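Miminard tests low-cost grippers on two-arm table rig

9 January 2021

FLEDBRIDGE — Robotics firm Miminard has begun a side-by-side trial of gripper fingers for small parallel grippers, using a pair of tabletop arms and a set of household tasks. The company said the first part of the trial would run until February at its workshop in Fledbridge.

The trial compares the stock fingers supplied with the arms against a softer set made by Fahmy, a parts maker that sells mainly to schools and small labs. Both sets fit the same mount. Changing from one to the other takes two screws per finger, and the arms are recalibrated after each change.

Miminard builds control software for light arms and does not make grippers of its own. It said customers had asked for advice on fingers more often than on any other part, and that it had little to give them beyond what its own engineers happened to use.

Each set of fingers is put through the same seven tasks, with 30 attempts at each task. An operator drives both arms by hand through a matching pair of leader arms. An attempt counts as a success if the object ends up where it should without being dropped, and without either arm touching the table hard enough to trip the current limit. Time is recorded but does not affect the score.

The tasks include moving food-shaped items from one plate to another, turning a cup upright, and passing an object from one gripper to the other. Round items with a hole in the middle were added at the request of the operators, who wanted something that could be picked up in more than one way. A finger can go through the hole, or the gripper can close on the outside edge. 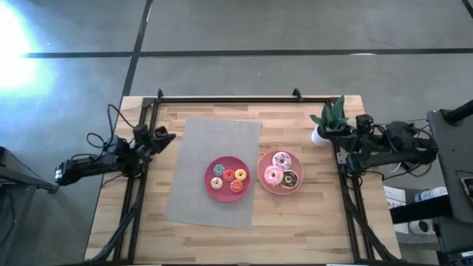 Early results are mixed. The softer fingers did better on curved edges and left fewer marks on coated surfaces, according to the company. They did worse on thin, flat objects, where the tips bent back before getting underneath. Operators also reported that the softer set made it harder to judge when an item was held — the arms have no force readout, and the stock fingers give a clearer stop.

Handovers between the two arms have been the slowest task with either set. Miminard said it had changed its instructions after the first day so that the receiving arm now waits in a fixed position, and that attempts made before the change would be thrown out and repeated.

The company is also using the trial to compare two controllers. One is its own, and the other is Plarura, a software package that smooths the operator's motion before sending it to the arms. Plarura adds a short delay, which two of the operators said they noticed and the others did not. Only the transfer tasks have been run on both controllers so far.

Wear is being checked as well. The finger pads are inspected after every 10 attempts and replaced if they show a cut or begin to peel. The softer pads have been replaced nearly twice as often as the stock ones, although they cost less.

Miminard said it would publish the full scores, along with the task instructions and drawings of the finger mount, when the first part of the trial ends. A second part, using a wider gripper on the same arms, is planned but has no start date.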